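Gellovthorpe library gets its reading room floor back

Last updated: 8 Mar 2023

The public library in Gellovthorpe has opened its reading room again after a long repair of the floor. Visitors can use the room during the normal opening hours, and the newspapers are back on their old shelves by the windows.

The repair began when water from a broken pipe came up between the boards near the north wall. The town first planned to change only that corner. When the boards were lifted, the workers found that the beams under the middle of the room were also weak, and the plan was made larger. The building company Stemen did the work on the beams, and the new pine came from the sawmill Tundier.

In total 516 boards were laid. The old floor was also pine, but it had been painted brown many times, and few visitors knew what was under the paint.

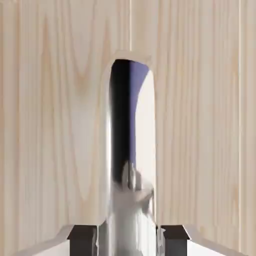

Gudrun Eklund, who is head of the library, says that the choice of wood was discussed for a long time. Some regular visitors asked for a dark floor, as they were used to it, and others wanted carpet for less noise. The library decided to leave the pine light and without paint. Pine can have very different grain from one plank to the next, with tall pointed arches in one part and straight, even stripes in another, and the seam between two planks can be so thin that it is hard to follow. Eklund says that she likes this, and that the workers were asked not to sort the boards by pattern.

"People have already told me that they see mountains in it," she says. "One boy has found an eye."

The floor has been treated with oil. It will need new oil each March, and the reading room will then be closed for two days. Chairs in the room have been given felt under the legs, and visitors are asked not to move the heavy tables without help from the staff.

During the repair, 3,719 books from the local history collection were kept in a storage building on Jafri Street. Most of them have come back. The last 300 are still being cleaned of dust and can be ordered at the desk, with a waiting time of one week.

The library also wants to give away what is left of the old boards. They are painted on one side and have nail holes, but many are still strong enough for shelves or garden boxes. Those who are interested can leave their name at the desk before the end of the month. The boards must be picked up at the back door, and the library cannot help with transport.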